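Lab and Workshop Assistant, part time
Sandu, Imdale site 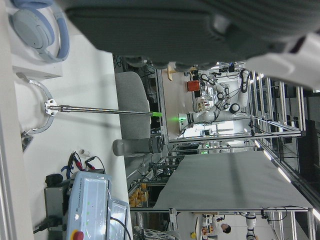

Sandu is looking for a part-time assistant to keep our shared laboratory in working order. The lab is one large room used by two project groups, Plulley and Ostov, and the benches change hands often. You would look after the benches, the cabling, the shelving and the stores, so that people starting work in the morning can find what they need and clear a space to use it.

The position is two days a week to start, with some choice over which days. Hours are 8:30 am to 4:30 pm with a half-hour lunch. The contract runs for 40 weeks and may be extended.

What you would do

Clear and wipe down the benches and worktables at the end of each day, and put tools back in the labelled drawers.
Sort, coil and tag cables. We have a lot of them, including test leads with alligator clips, power cables and small connectors. Damaged leads go in the repair tub with a note saying what is wrong.
Keep the stock list up to date. There are 377 lines on it at present, and part of the first month will be spent checking it against the shelves.
Put away deliveries and break down the boxes.
Help set up and pack down benches, including bolting brackets and clamps in place from a drawing.
Keep walkways clear, push chairs back in and check that nothing is stacked in front of an emergency stop button.
Report faults to the lab manager.

What we are looking for

You should be tidy, steady and comfortable asking before you move someone else's work. Experience in a school lab, theatre workshop, warehouse, bike shop or similar would be useful. You will need to be able to use hex keys and a socket set, read a parts label and fill in a spreadsheet. No degree or trade certificate is required. Training in electrical safety and manual handling is given in the first week and is paid.

Some of the work involves bending to low shelves and lifting boxes up to waist height. If that would be a problem, please tell us, as the tasks can be shared out differently. The room can be noisy in the afternoons and hearing protection is supplied. Closed shoes are required.

Who you would work with

You would report to Gintarė Ķēniņš, the lab manager, who sets the weekly job list. Embla Sjöberg handles purchasing and will go through the stock list with you.

How to apply

Send a one-page letter and a resumé to the Imdale office, marked "Lab assistant, ref. 53". In the letter, tell us about a workspace you have organized or looked after and how you went about it. Please include your preferred days and the earliest date you could start.

Applications close at noon on the last working day of February. Interviews will be held at the lab in March and will include a short walk around the room. Travel costs within the province can be claimed, so please keep your receipts.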